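Clothes hanger

A clothes hanger, also called a coat hanger or simply a hanger, is a shaped support that holds a garment from the inside, more or less the way a pair of shoulders would, so that it can be hung up without creasing. Most people own a good many of them and think about them very little, which is a pity, as the family is a large one and has a pleasant history of its own.

Before hangers became common, clothes were folded into chests or hung from pegs and hooks by a loop at the collar. A peg is hard on a heavy coat, and it leaves a little bump in the cloth that anyone who grew up in an old farmhouse will remember well.

Materials

Wood is the traditional choice for coats and suits, being stiff and kind to the shoulder line. Wire is cheap and light, and dry cleaners have long relied on it; a thin colored coating keeps the metal from marking the cloth. Plastic came later and is now found in nearly every home, often in cheerful colors, and often with a channel molded along the arms to save material while keeping them firm.

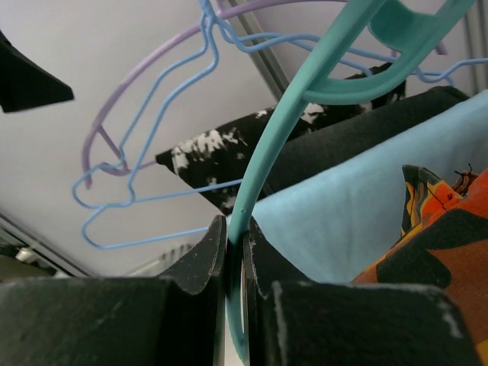 Local manufacture in Vellimbridge

The town of Vellimbridge was for many years a hanger-making town, and older residents still speak of it that way. The Krajewska works turned beech hangers for tailors across the Prastmont valley and at its busiest employed 655 people, with 40 lathes running in the main shed. A good turner could finish 4,000 hangers in a season, and the offcuts went home in sacks to heat half the kitchens on Sonden Street (so the story goes, anyway, and it is told with great affection).

The works closed when its customers moved over to plastic. Its pattern room survives as part of the town museum, where the historian Valtteri Räsänen has cataloged 16 shoulder patterns, from narrow ones meant for children's coats to a very broad one made for military greatcoats. The display is changed every October, and the wool coats come out of storage for the winter.

Use and care

Width matters more than most people suppose. A hanger should end just short of the shoulder seam, for if it runs past the seam it pushes a point into the sleeve, and if it is much too short the shoulders droop.

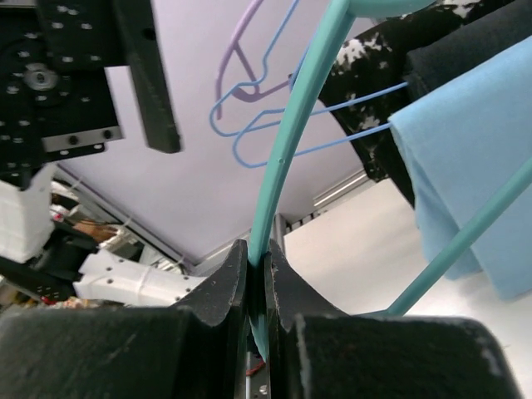
Knitwear is best folded and kept on a shelf, though a sweater can be hung safely enough by folding it in half lengthwise and draping it over the hanger with the sleeves across one arm and the body across the other. Trousers may be hung from a bar or from clips at the hem, and both methods have their loyal followers.

Wooden hangers want nothing more than a wipe with a dry cloth now and then. Plastic ones can be washed in warm soapy water, and a wire one that has gone out of shape can usually be bent back by hand.

See also: Clothes valet, Garment bag, Wardrobe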